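Home Notebook Projects People Contact

Print E-mail

Thursday, January 16, 2025
Table clearing, continued from the last entry

I begin with the question that Alarcón asked at the meeting, because I did not give a good answer there. They want to know if a machine can clear a table in a lobby or a break room at the end of the day, without a person standing next to it. My answer today is still no. It can do parts of the work, and some parts it does better than I expected in April.

State of the recordings: 124 demonstrations of "take the bottle, put it in the container" are accepted. The plan says 400. I rejected 22 from the last batch. In most of them I moved too fast at the moment of closing the fingers, so the grasp is there but the approach is only a few frames long. When I do it with my own hand I never think about the approach, and this is exactly the part the policy needs to see. Please go slower than feels natural. If you feel a little stupid, the speed is probably good.

The bottle is our difficult object. It is small and light, one can see through it, and the shoulders are round. The bench version of the policy finds the yellow cap well and then behaves as if the cap is the whole object. It goes too high and tips the bottle over. On the Povora arm I have seen it close above the cap completely, on air, and then carry the air to the container with great care.

For the new recordings I want the fingers one on each side of the body, below the shoulders, before anything closes. I also want other things left on the table, as people leave them. A clean table teaches too little.
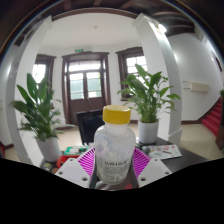
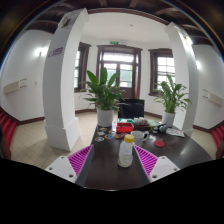 Othmane Tahiri
Research engineer, manipulation group

Remarks on the set-up. The mug directly behind the bottle in the second picture is a useful difficulty and I would like more like it. The right finger has little space there, and a person solves it without a decision, by turning the wrist a bit. I don't know yet if the policy will learn the turn or learn to push the mug away. Both would count as success in our present score. I think pushing should not count, if one day the mug has coffee in it.

Dark glossy table: I was afraid of the reflections. I trained one time with the table recordings and one time without, and the difference on the bench is too small to say something. To be repeated when we have more data from the table.

The stickers and the flat coaster I leave out of the task for now. The ribbed fingers bend nicely around a bottle but they do not get under a flat thing. Erkier proposes to slide it to the edge and take it from there. It is a good idea, but it is a second skill, and I prefer to finish one first.

Time. A person clears such a table before I have finished writing this paragraph. The arm, with the best policy we have, needs several minutes and one rescue by me. For the workshop at Mastevwood it is a different case. There the small parts always come in the same tray and no one is waiting, so slow is acceptable. I would offer them a trial sooner than I would offer one to Alarcón.

Disk: the folder has now 1,816 files, with the rejected ones still inside. Do not delete them, I want to use them for the failure classifier. Please do not rename them either.

To do:
- record with the bottle lying on its side
- change the score so that moving the mug is a penalty
- check the screws on both finger plates before each session
- write to Alarcón, short, with the word "no" in the first line

Print E-mail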